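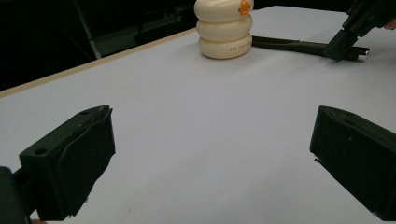

When we moved to the apartment on Henao Street I wanted a white table. My husband wanted a brown one. He said that a white table shows everything, and I said that a brown table hides everything and then you eat on it. We did not argue for long. The white one was in the window at Stullier, it cost 200, and it had a beige edge strip that I liked very much, so the discussion was finished before lunch.

It was four years ago. I write about it now, in August, when half of Ondach is away and I finally had time to do the thing I promised in the spring, which was to take everything off this table and decide what is allowed to go back.

I must explain how our table was living. It is 106 centimeters long, and we used maybe a third of it. On the rest there were envelopes, a bicycle lamp without its battery, two dictionaries, my sewing box, the charger of a telephone we do not have anymore, coupons, a bowl with keys, and a plant that was not well. When somebody came for dinner, I took all this in my arms and put it on the bed. After dinner it came back from the bed. I was doing this for years and I called it "making the table".

My friend Rowena Soriano came to visit in the spring and she watched me carry the things to the bed. She asked me which of them I would miss if she threw them from the window. I thought about it during the whole soup. I could say only one: the cream one with three rings.

I should tell about this object. It is a small figure, cream-colored, made of three round tiers on top of each other, puffy like little cushions, and on the side it has an orange piece that sticks out. My husband is sure that the orange piece is a beak and that it is a bird. My sister says it is a snowman who lost his way. I bought it at a school market from a girl of maybe nine years, and I was too shy to ask her what it was, because she was so proud and I was afraid the answer was obvious. In our house it is called Mister. It does nothing. It does not hold pens, it is not a candle, you cannot put salt in it. But when I come in the morning and it stands there on the white, I am pleased, and I cannot say the same about the coupons.

So, the clearing. I took one whole morning and started at eight with coffee.

The first step was to put everything on the floor, on an old sheet, and not on the bed. Rowena insisted on this. If it is on the bed, you need to finish before the night and you will cheat. If it is on the floor you can step over it, and you get angry with it, and anger is useful for throwing away. I was stepping over it for two days.

The papers took the longest. I had in my mind that there were some important papers, and there was one, the contract for the boiler. The other papers were mostly envelopes I had opened and then put the letter back inside, so every time I saw them they looked like new letters. I found 14 birthday cards, all to me, and I kept the ones where a person had written more than their name.

The sewing box went to the closet. It could have gone to the closet four years ago. The dictionaries went on the shelf next to the window, where I still reach them from my chair if I lean. The plant I gave to Milan Timmermans on the second floor, who has better light and also patience. He sent me a message that it has a new leaf. I am happy and a little offended.

Then I cleaned the table. I was curious how it would look after such a long time under the things, and I can report that my husband was partly right. White shows. There are faint spots and small marks all over, like on a hand that has worked. Some of them went away with warm water and dish soap. For some others I tried Usunix, a paste that my mother-in-law brings when she visits, and you must be careful with it, a little on a wet cloth, no pressing, and wipe two times with clean water after. I tested it first under the table, on the side nobody looks at. Please do this also if you have a matte surface. I rubbed too hard once, on another piece of furniture, and it became shiny in one circle, and a shiny circle is worse than any spot.

A few of the marks I decided to leave. One is from the evening when I learned that I passed my language exam and I cut the lemon directly on the table with my good knife. I know very well I should not do that. I run my finger on it sometimes when I am on the telephone.

After it dried I put Mister back, alone, and I sat down and drank the rest of the coffee, cold. It was strange. The table seemed much bigger and I felt I should speak quietly. My husband came home and asked if we were moving again.

We agreed about rules, and I write them here so he can't say later that we had different ones:

Mail is opened standing, at the door, over the paper basket.
Keys go on the hook. The bowl was nice but it collected screws.
What somebody is working on can stay until this person goes to sleep.
Mister stays.

The third rule is the difficult one. I work in the evenings, I translate instructions for kitchen machines, and I like to leave my pages open at the place where I stopped. Now I make a small note on the top page and close the folder. I lose five minutes in the morning to find my thoughts again. In exchange we have breakfast at a table where you can put down the bread anywhere you want, and for me this is worth five minutes.

I also want to say something about empty space, as I was always a bit suspicious of people with empty tables. I thought they must have a terrible drawer somewhere. And it is true, I have now a terrible drawer. It is the second one in the kitchen, and inside are the bicycle lamp, the charger, a roll of tape, and the coupons that I did not have courage to throw. I will do the drawer in winter. I know myself and I don't want to do all good things in the same month.

Rowena asked for a photo of the result and wrote back only one line: "So it IS a bird." I have not told my husband. My sister comes next week and she will sit on the other side of the table, where you see the orange piece from another angle, and then we will vote again.

If anybody reading has a method against rings from hot cups on a white surface, please write it in the comments. I have one near my own place, very light, and Usunix did nothing to it.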